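Home | Kitchen | Cleaning | Workshop | Storage | Ask Us

Can a Machine Clear the Table Yet? Tips for Deciding What to Hand Over

November 16, 2019
By the Trakmont Home Desk

Print this page | E-mail this page

Every August we get a pile of letters asking which chores can be handed to a machine. Floors come up first, then windows, then the one most people would really like to be rid of, which is picking up.
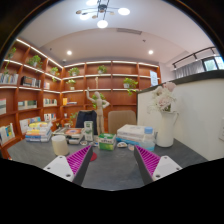 Picking up is the hard one. A floor vacuum has a single job and a flat surface to do it on. A table at the end of the day has books, paper, a tissue box, a water bottle, perhaps a vase of flowers, and each of those wants a different grip. A book can be pinched by the spine. A bottle can be held around the middle, but squeeze a thin one with the cap off and you have water on the books. Flowers you leave alone and work around.

The other half of the job is knowing where things go. You know that the library book goes by the door and the cookbook goes back in the kitchen. A machine has to be told, and told again when you change your mind.

What you can hand over now

Bare floors and low rugs. A robot vacuum does a fair job if the floor is clear. Pick up cords, socks and anything with a fringe first. We ran a Calleo in a house with two dogs and it kept up with the hair, though the bin needed emptying after every run.

Hard floors, lightly soiled. The mopping kind will take off dust and paw prints. Dried jam still needs a knee and a rag.

Grass, if the yard is simple. One flat lawn with a clear edge is fine. Slopes, toys and fallen fruit are trouble.

Dishes, once they are in the rack. The dishwasher is the best household robot most of us own. Loading it is still a job for hands.

What you can't

Clearing tables and counters. There are arms that can lift a cup off a table, and some of them do it well in a lab. None that we would buy for a kitchen. A reader in Mulcahy asked about a benchtop arm advertised at 700 dollars. It is a nice thing for a hobbyist. It is bolted to one spot and won't clear your table.

Folding laundry. Cloth changes shape every time you touch it. Keep folding.

Dusting shelves. Books, plants and small ornaments all have to be lifted and put back. A trailing vine is enough to stop most gadgets. Use a soft paintbrush along the tops of the books and a damp cloth on the bare wood, followed by a dry one.

In the shop

The picture is a little better at the bench, as long as the work repeats. A small machine shop can have an arm load the same blank into the same fixture 1,000 times and it won't get bored. Ask it to sort a coffee can of mixed screws and you will be there all afternoon - the screws lie on top of each other, and the gripper gets two or none.

For sorting hardware, a muffin tin and a magnet on a string are still faster. Drag the magnet through the can first to pull the steel from the brass, then sort by length.

Sweeping up is the same story as indoors. A robot vacuum is not made for metal chips or wet sawdust. Use a push broom and a dustpan with a rubber lip.

Clearing a table faster by hand

1. Bring one empty tray. Everything that belongs in another room goes on it.
2. Put caps on bottles before you move anything else.
3. Stack books largest on the bottom, spines the same way, and carry no more than you can hold against your chest.
4. Small loose bits go in a bowl. Sort the bowl later, over a trash can.
5. Move vases last, with both hands, and wipe underneath.
6. Wipe from the far edge toward you and catch the crumbs in your palm.

Done this way it is a short job, and anyone in the house old enough to carry a tray can do it.

Before you buy

Ask what the machine does when it gets stuck. Tultov sells a window cleaner that stops and beeps, and if you are at work it beeps until the battery dies. Ask what the brushes and filters cost as well. A set of pads at 80 dollars a year changes the sums on a cheap mop.

Measure the gap under your sofa and your lowest bed. Many returns come down to a machine that was half an inch too tall.

If you have had good luck with a gadget that picks things up, write and tell us the model and what it dropped.

Print this page | E-mail this page

Home | Kitchen | Cleaning | Workshop | Storage | Ask Us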